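Alfombra de Volturell

La alfombra de Volturell es un tejido de lana anudado a mano, originario del valle del mismo nombre, y una de las tradiciones textiles más ricas y sorprendentes de su comarca. Se trabaja en telares verticales, con urdimbre de lino y un nudo simétrico muy apretado que los talleres llaman «lorka», por la aldea de Lorka, donde se empleó primero.

Técnica

Una pieza corriente tiene 1.607 nudos por decímetro cuadrado; las más finas llegan a 2.005, ¡una densidad admirable para una lana tan gruesa! Los tintes tradicionales salen de la rubia, la gualda y la cáscara de nuez. El vellón se lava en febrero, con agua del deshielo, y una alfombra de salón exige casi 900 horas de telar.

Uso y conservación

Nacieron como cubiertas de cama y solo más tarde bajaron al suelo, donde lucen de maravilla (y duran generaciones si se giran cada año). Las alfombras estampadas de gran formato, capaces de cubrir una habitación entera, forman hoy una familia aparte dentro de los textiles de suelo.
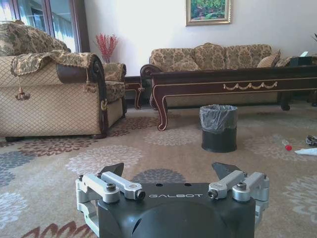 Alfombra estampada de gran tamaño.

El Museo Görtz conserva 379 piezas, entre ellas la célebre serie Wendetwood, de fondo azul y cenefa doble.

Véase también: Nudo simétrico, Telar vertical, Tintes naturales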